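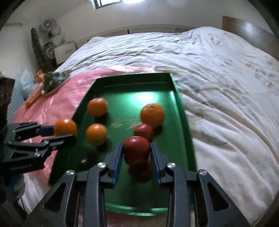

# Odard and Darnine Announce Shared Competition Platform for Online Football Gaming Leagues

**November 2023** - Odard, the operator of online football gaming leagues for console and PC players, has signed an agreement with Darnine to move its league tables, match reporting and dispute handling onto the Darnine competition platform. The agreement covers all divisions currently run by Odard, the annual Costa Cup, and the open ladder.

Member accounts will be transferred automatically. Usernames, match history, division placement and disciplinary records carry over unchanged. Passwords do not carry over and must be reset at first login.

## Scope of the change

Odard has run its leagues on an in-house system that required both players to submit a score by forum post. A moderator then entered the result by hand. Under the new arrangement, one player submits the score through a match page and the opponent confirms or contests it. A confirmed result is written to the table immediately. A contested result is locked and passed to the dispute queue with any screenshots or saved replays attached by either side.

If the opponent takes no action within 20 hours, the submitted score stands. Players may ask for that period to be extended before it expires, and a moderator may grant one extension per fixture.

"The manual process was accurate but slow, and the delay affected scheduling in the lower divisions," said Adhiambo Mwakalinga, head of competitions at Odard. "Players were arranging second-leg fixtures before the first leg appeared in the table. Confirmation between opponents removes that gap in most cases, and our moderators can spend their time on the matches that need a ruling."

## League structure

The league will be organized into 4 divisions. Promotion and relegation apply to the top 3 and bottom 3 places in each division, except where no higher or lower division exists. Players level on points are separated by goal difference, then goals scored, then the result between the players concerned. If these are all equal, a single deciding match is played on neutral settings.

The standard match configuration is as follows:

- Half length: as set in the division rules, identical for home and away legs
- Game speed: normal
- Player condition: fixed
- Injuries: off
- Extra time and penalties: cup fixtures only
- Team selection: club sides, with edited or custom squads not permitted

Matches abandoned through a lost connection are resumed from the score at the time of disconnection, with only the remaining minutes played. A player who disconnects repeatedly may be asked to supply a connection log. Deliberate disconnection is recorded as a forfeit.

## Rating system

Darnine will also supply the rating calculation used for the open ladder. Every new account starts at 300 points. Points gained or lost depend on the rating difference between opponents, and the margin of victory is not considered. Ratings on the ladder are separate from league position and do not affect promotion.

Anas Benjelloun, platform engineer at Darnine, said the two were kept apart at Odard's request.

"A ladder rewards frequent play and a league rewards consistent results over a fixed list of fixtures," said Benjelloun. "Combining them would have placed members with limited time at a disadvantage. The ladder reads from the same match records but writes to its own table."

Ladder accounts with no recorded match for a full season are hidden from the public listing. They are restored, with the rating intact, when the next result is confirmed.

## Costa Cup

The Costa Cup remains a knockout event open to all registered members. Early rounds are played as single matches and the semifinals are played over two legs. The draw will be generated by the platform and published on the cup page, together with the seed value used, so that members can reproduce it. The final is scheduled for June.

Badawi, which supplies game controllers and headsets, will continue to provide the prizes. Marlene Campbell, partnerships manager at Badawi, confirmed that prizes will be awarded to both finalists and to the highest-placed entrant from the lowest division.

## Moderation and appeals

Disputes will be handled by the existing Odard moderation team under Bouchra Ramadan. Rulings will be posted on the match page with the rule applied and a short explanation. An appeal must be filed through the same page and is reviewed by a moderator who took no part in the first ruling. The second ruling is final.

The full rulebook has been revised to match the new procedures. Sections on cheating, offensive team names and multiple accounts are unchanged - existing suspensions remain in force until their stated end.

## Availability

The old forum-based reporting threads are now read-only and will be kept as an archive. Members who cannot log in after resetting a password should contact support through the Odard help page, giving their username and the console or PC version they play on.

**Press contact:** Adel Shawky, communications, Odard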